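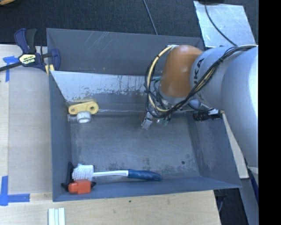

Aslak Sjögren来信说,料箱内壁的划痕他一向不管,箱底磨花了也照用,只有漏料或者割手的时候才送修;他想知道上期“料箱每季度检查”那一条究竟要检查什么,能不能写得具体一些。

本期就写这一条。适用对象为敞口金属料箱,桌面放置,前壁低、后壁高,装散件用。带盖周转箱和网格筐另有规定,不在此列。

一、划痕与磨损的区分

灰色箱体上的浅色斜向划痕,例如后壁上部那几道,多数只伤及表面。判断方法是用指甲横向刮过:没有卡顿,记为A级,不处理;有卡顿但看不到翘边,记为B级,登记位置,下次复查;有翘边或毛刺,记为C级,停用,去毛刺后再用。同一块区域上的划痕合并登记一次,不必逐条编号。

斜面要单独看。后壁下方向箱内倾斜的那块银色金属面,下半段有不规则的深色条纹,也有几片露底或者沾污的地方。这类表面不能只凭颜色定级。先用干布擦,再用布蘸中性清洗剂擦一遍,晾干后重看。擦得掉的按污渍处理,擦不掉的按磨损处理,用手电贴着表面侧照,看有没有凹坑。斜面下沿与箱底交接处容易积灰和碎屑,清理时用窄毛刷,从两端往中间扫,最后用吸尘器收走,不用压缩空气吹。

箱底的擦痕一般不定级,整体发花属于正常使用状态。需要登记的是局部发亮、局部下凹,以及四角的裂纹。

二、残留件

清点之后箱内仍留有散件,是上半年登记表里出现次数最多的一项。位置集中在斜面脚下和靠侧壁的角落,零件贴着壁放,从低的前壁一侧看过去容易漏掉。黄色的长条链节形件两端是圆头,颜色醒目,在灰色箱底上好认;同样形状若换成灰色或者银色,就要靠手摸。

处理步骤如下。

换料之前,先把箱内残留件全部取出,放进单独的小盒,贴上料号。料号认不出的写“待认”,当班之内送Ji-hoon Geum处。不同料号不得暂放同一小盒。取完后沿箱底边缘用手摸一圈,戴薄手套,顺时针,从前壁左端开始,回到前壁左端结束。摸完在卡片上签字。倒扣料箱抖落的做法停止使用,去年7月两次箱角变形都发生在这一步。

有读者问,残留件能不能直接并入下一批同料号。可以,前提是外观检查合格,而且上一批的批号还查得到。批号查不到的,按待认处理。

三、台面

浅色木台面承放金属料箱,压痕和划伤难以避免。料箱移动时抬起再放,不在台面上拖。台面上可以垫软垫,厚度要一致,四角都要垫到;只垫两角会使箱体倾斜,散件向一侧聚集,残留件的位置也随之改变,登记数据前后就对不上了。已经出现的压痕不必填补,起毛刺的地方用细砂纸顺木纹磨平。

台面与箱底之间每季度擦拭一次。擦的时候顺带看箱底外侧,若有一处明显比周围亮,说明箱底不平,只有这一处在承重。

四、抽查结果

本轮在Kostovard库区抽查料箱22只。其中6只有B级划痕,没有C级。斜面擦拭之后,原先写成“磨损”的条目有一部分改成了“污渍”,具体箱号见库区门口的张贴表,这里不重复。残留件共取出337件,绝大部分是同一料号的垫片,集中在一只箱里。该箱内壁接缝处有一条细缝,垫片卡在缝中,倒料和手摸都出不来,最后用塑料薄片拨出。接缝已经封好,封口处暂不承重,观察到下一轮检查为止。

Aminu Okafor对登记表提了两点修改意见,本期起采用。第一,“位置”一栏取消文字描述,改填方位代码:后壁H,左壁Z,右壁Y,前壁Q,斜面X,箱底D。两处交接的地方连写,例如斜面与箱底交接写XD。第二,“程度”一栏只填A、B、C,不再出现“较轻”“一般”“还行”之类的写法。旧表用完为止,用旧表时同样按新代码填。

五、清洗剂

Cleretti清洗剂的库存已经清点,够用到下一轮。按瓶身说明稀释,不要凭手感加。用量杯配,以1000毫升水为一份,配好的液体当天用完,剩余的不留到第二天。布要拧到不滴水再用。擦过斜面的布不再用来擦木台面,两种布分开挂。

钢丝球和百洁布的粗糙面不得用于箱体内壁。用过之后留下的细纹方向杂乱,与使用划痕混在一起,下一轮就无法对比。

六、几个零散问题

问到箱壁上的小色点要不要登记。例如后壁靠下那种很小的偏黄的点,先擦,擦得掉就不登记;擦不掉的记一次位置,写HD或H,程度填A。若下一轮面积变大,改填B并附照片。

问到低前壁的上沿。取放散件时手腕常搭在这里,所以上沿的毛刺标准比别处严,凡是指甲能感到的一律按C级停用。Bok-nam So建议加装护条,已在两只箱上试装。护条会使前壁略微变高,对取件有没有影响还要再看,暂不推广。

问到料箱能不能叠放。敞口、右壁带斜度的这一种不能叠放。闲置时单层放在架上,开口朝上,箱内不放其他物品,手套和卡片也不放。

新登记表自2026年2月23日起在库区领取,每箱一张,卡片插在箱外左侧的卡套里。卡套缺失的向Barnabás Sárközi领,领取时报箱号。下期写网格筐的焊点检查,来信请注明筐的尺寸和使用位置。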